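Foro Casa y Reparaciones > Fontanería > Agua caliente

Tema: Termo eléctrico que pierde por la válvula de seguridad, ¿cambio la válvula o pongo vaso de expansión?

noemi_ferraro
Buenas tardes a todos. Escribo desde un piso antiguo, tercera planta sin ascensor, y primero pido disculpas por mi español, que es mi segunda lengua. Tengo un termo eléctrico Clesby de 80 litros, vertical, instalado en el lavadero. Desde hace unas semanas la válvula de seguridad gotea cuando el termo calienta. Cuando está a temperatura, para. Por la noche, si nadie usa agua, no cae nada.
He puesto un cubo debajo y cada mañana tiene dos dedos de agua. Un técnico vino el miércoles, miró 3 minutos y me dijo que se debe cambiar el termo entero. El presupuesto me parece muy alto para una gota. ¿Ustedes qué harían?
Gracias por su paciencia.
Noemi

grifomonomando
Si gotea solo mientras calienta, la válvula está haciendo su trabajo. El agua se dilata y por algún sitio tiene que salir. No cambies el termo. Ponle un embudo con sifón al desagüe y olvídate.

tubo_de_22
Depende de la presión que tengas en casa. ¿La has medido? Con 4 bar o más en frío la válvula va a ir siempre al límite. Un manómetro que se enrosca en el grifo de la lavadora cuesta poco y te saca de dudas.

noemi_ferraro
No la he medido, no sabía que se podía hacer desde el grifo de la lavadora. Voy a comprar el manómetro. En el cuarto de contadores hay un reductor de presión de la marca Nikex, pero no sé si es mío o de todo el edificio.

albertina_k
Yo tuve lo mismo con otro termo y era la válvula, llena de cal. La cambié y se acabó. Dos dedos de agua cada mañana me parece mucho si dices que por la noche no cae nada, eso no cuadra.

noemi_ferraro
Tiene razón, Albertina, me expliqué mal. El termo tiene programador y empieza a calentar a las cinco y media de la mañana. Yo miro el cubo a las ocho. Entre las doce y las cinco está seco, lo comprobé una vez que no podía dormir.

grifomonomando
Entonces lo dicho, dilatación.

albertina_k
O dilatación más cal, que una cosa no quita la otra. Mueve la palanca de la válvula media vuelta, deja que suelte agua unos segundos y ciérrala. Hay que hacerlo una vez al mes y casi nadie lo hace. Si después gotea más, es que el asiento está mal y toca cambiarla.

sifonista
Cuidado con ese consejo. En una válvula que lleva años sin moverse, si la abres igual ya no cierra. Yo no la tocaría sin tener una nueva en casa. Y ojo con el agua, que sale caliente si el termo está lleno y caliente.

albertina_k
Si no cierra, es que había que cambiarla. Prefiero enterarme un sábado por la mañana que no enterarme nunca.

sifonista
Y ella prefiere tener agua el domingo, supongo. Yo solo digo que compre antes el recambio.

noemi_ferraro
He leído todo dos veces, con el diccionario al lado. Ya tengo las medidas. Por la tarde, 4 bar. De madrugada no lo he mirado porque el manómetro lo tuve puesto solo un rato. En el manual del termo escriben que con más presión de la que permite la válvula hay que poner un reductor, pero no entiendo si 4 es mucho o es poco.
También pregunté en la administración de la finca: el reductor Nikex es del edificio y no se puede tocar.

tubo_de_22
4 bar por la tarde, con los vecinos gastando, puede subir bastante de madrugada. La válvula es de 8 seguramente, mira la etiqueta. Te cabe un reductor propio en la entrada del piso, regulado a 3. Y si aun así gotea, vaso de expansión pequeño en la entrada de agua fría, siempre entre la válvula de seguridad y el termo no, antes. Perdón, me he liado: el vaso va en el lado frío y entre el vaso y el termo no puede haber ninguna antirretorno.

grifomonomando
Ahí está el problema, que el grupo de seguridad ya lleva antirretorno. Si pones el vaso antes del grupo no sirve para nada. Va entre el grupo y el termo, con una te.

tubo_de_22
Correcto, ahora sí. Gracias.

sifonista
Yo no montaría una te ahí colgando de un tubo de cobre viejo. El vaso lleno pesa. Con soporte a la pared, o nada.

noemi_ferraro
Lo del soporte me preocupa, porque la pared del lavadero es de ladrillo hueco y ya tiene dos agujeros viejos que se rompen cuando aprieto el tornillo. Pensé en fijar primero una tabla a la pared con más puntos de sujeción, y el vaso encima de la tabla. Pongo una foto.

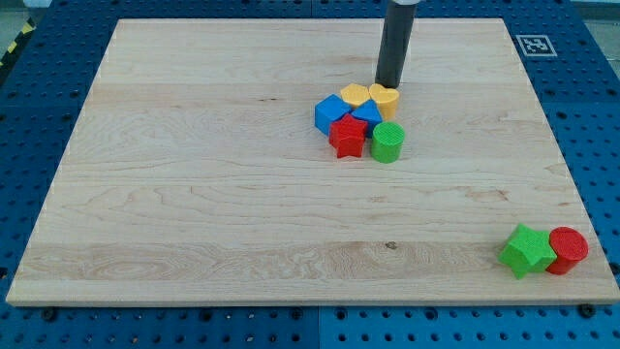
Tabla de madera clara, sobre la mesa azul

¿Es suficiente para un vaso de 5 litros? He visto uno de la marca Prollow y otro de Amato, un poco más caro.

tubo_de_22
Para 5 litros te vale una tabla así, si repartes bien los tacos. Usa tacos para ladrillo hueco, de los que se abren por detrás. Dale barniz por las dos caras y por los cantos, en un lavadero hay humedad. De marcas no opino, pero que ponga apto para agua sanitaria. Los rojos son de calefacción y no sirven.

albertina_k
Sigo pensando que empezáis la casa por el tejado. Válvula nueva, reductor a 3, y se mira el cubo una semana. El vaso, si hace falta.

grifomonomando
En eso estoy con Albertina.

noemi_ferraro
Voy a seguir este orden entonces. He comprado la válvula nueva y el reductor lo va a montar un fontanero que me recomendó una vecina, el tubo de entrada está detrás de un mueble y no me atrevo. El vaso queda para después — la tabla la barnizo de todas formas.
Una pregunta más: para cambiar la válvula, ¿tengo que vaciar los 80 litros?

sifonista
Todos no. Corta la luz del termo en el cuadro y deja que se enfríe, cierra la llave de paso y no abras ningún grifo de agua caliente, así no entra aire. Al soltar la válvula saldrá algo, ten el cubo a mano. Si quieres ir tranquila, vacíalo entero. Y no vuelvas a dar la luz hasta que salga agua seguida por el grifo caliente.

noemi_ferraro
Muchas gracias, sifonista. Lo voy a vaciar entero, tengo tiempo. Escribo aquí cuando el fontanero termine con el reductor.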